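Come and Walk the Pornwood Loop With Me (call for walkers, November)

Posted 20/10/2019

I'm looking for people who like to walk, talk and write things down, and who have a few free mornings in November. If you're one of those people, or you live with one, please read on!

What I'm up to

For the last couple of years I've been putting together a walking guide to the hills between Mommont and Quintela. It started as a blog (some of you found me that way, hello) and then it got out of hand, and now it's going to be a proper printed book with maps in it. Wimov, the little press in Mommont that did the bird calendar, has agreed to publish it next year. I'm still grinning about that.

The trouble is that I've walked these paths so many times that I can't see them anymore. I wrote "turn left at the old gate" in one chapter and my editor asked me which gate, and I had to go back up there to find out there are two of them, and both are old. I know where I'm going, so I don't notice the spots where a stranger would stand there scratching their head. I need strangers! Or at least people who don't know the Pornwood side like the inside of their own pocket.

What you'd be doing

You'd get a draft chapter on paper and you'd walk the route in it, following my words and my map and nothing else. No phone map, unless you're really lost, and then please use it and come home safe. As you go you scribble on the pages. Anything that made you stop, anything that made you laugh when I didn't mean you to, anything that's plain wrong. Rude comments are fine. My sister has already called one of my stile descriptions "a crime," so you can't hurt me.

There are 16 routes that need testing. The shortest is a flat stroll by the mill stream outside Quintela that you could do with a toddler, as long as the toddler likes mud. The longest is the full Pornwood Loop, which takes all the daylight you'll get in November and goes over the top at 1258 feet. It isn't a mountain, but the wind up there doesn't know that, so bring a hat.

You can take one route or several. Pairs are welcome, and so are dogs on a leash (there are sheep for most of the middle section, and the farmers have been very good to me about access, so I'd like to keep it that way).

Who I'm looking for

Mostly people who can walk for a couple of hours without hating it. Past that I want a real mix. If you've hiked every weekend since you were a kid, great, you'll catch my map mistakes. If you haven't been up a hill in years, also great, because you'll tell me when "gentle climb" is a big fat lie. I'd especially love to hear from:

People who are new to the area and have never set foot in Pornwood.

People who walk slowly, for whatever reason. My timings are all based on my own legs and I have a feeling they're off.

Anyone who uses a stroller or a wheelchair, for the three level routes around Quintela. I've marked them as step-free, and I want that checked by someone who really needs it to be true.

Teenagers, with a parent's okay. They spot things.

You don't need fancy gear. Boots or decent sneakers, a rain jacket, a pencil (pens give up in the wet, I learned that one the hard way), and something to eat. There's a bakery in Mommont that opens early and does a cheese roll I'd cross the county for.

What you get

I wish I could pay you properly, but here's what I can do. Every tester gets $79 for each route they walk and send notes on, which comes out of the small advance I got from Wimov. You also get a signed copy of the book when it's out and your name in the back, spelled however you want it spelled. Gas or bus fare gets paid back too, just keep your ticket or receipt.

And there'll be soup. On the last Saturday of November I'm having everybody over to go through the notes together, and I make a big pot, with bread. Tell me if there's anything you can't eat.

I've gone back and forth on how the printed pages should be put together for testing, by the way. Loose sheets blow away and stapled ones don't fold right. At the moment I'm leaning toward a little spiral-bound booklet that fits in a coat pocket, trimmed by hand here at home, so if your copy has a slightly crooked edge, that was me on a late night with a ruler and the radio on.
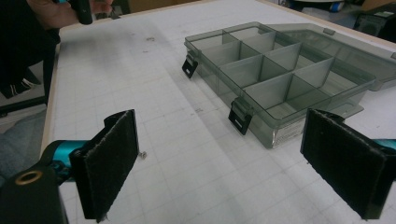
How to sign up

Send me a note through the contact form on this site with "Walker" at the top. Tell me your name, which days are good for you, how far you're happy to go and whether you'll need a ride from the station in Mommont. A few lines on your walking habits would be nice too, but please don't write me a résumé! I'd much sooner hear about the time you got lost looking for a waterfall.

I've got room in the budget for every route to be walked at least twice, so don't hold back if you think the good ones will be gone. I'll answer everybody, even if it takes me a few days. I was hoping to mail out the first chapters before the month is over, so if you want an early pick, write soon.

One last thing about the weather. If it's pouring, or there's ice on the tops, stay home and we'll find you another day. The path will still be there the week after.

See you out there,
your muddy neighbor at the Pornwood walking blog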